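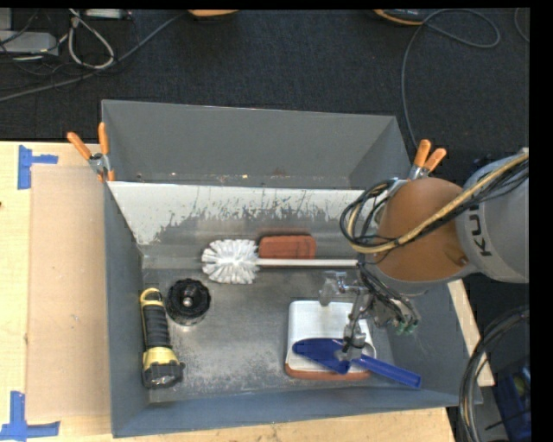
The gripper over the blue scoop, with the toilet brush along the back of the bin.

I've been promising a few words about our bin-picking rules for ages, and Gladys Mutiso finally cornered me at the kettle, so off we go! We rewrote the log sheet in April and it's now down to a single side of A4 (hurrah). Most of it is plain housekeeping, but three of the rules do most of the work.

First, write down what's in the bin before the arm moves. A torch is a torch, a brush is a brush, and if you can't name the thing, put "black round thing" and carry on. When we went back through the 1,331 picks from the Mollel runs, 362 had no item list at all, and we couldn't use a single one of them for comparing grippers. I could have wept.

Second, a pick only counts if the item clears the rim and stays held for 3 seconds. Zyanya Solís wanted five, I wanted two, so you can see how that went. Drops get logged as drops — even the ones that land somewhere handy.

Third, hands stay out of the bin unless the arm is stopped and you've said so out loud. Yes, even if it's only nudging a scoop an inch to the left. Yes, even at ten to five.

The Hamari team are trying the same sheet on their own cell next, and they've already asked for a bigger box for notes, which I'm all for. If you've got old sheets in a drawer, please use them for shopping lists and pick up the new ones from the tray by Gladys's desk.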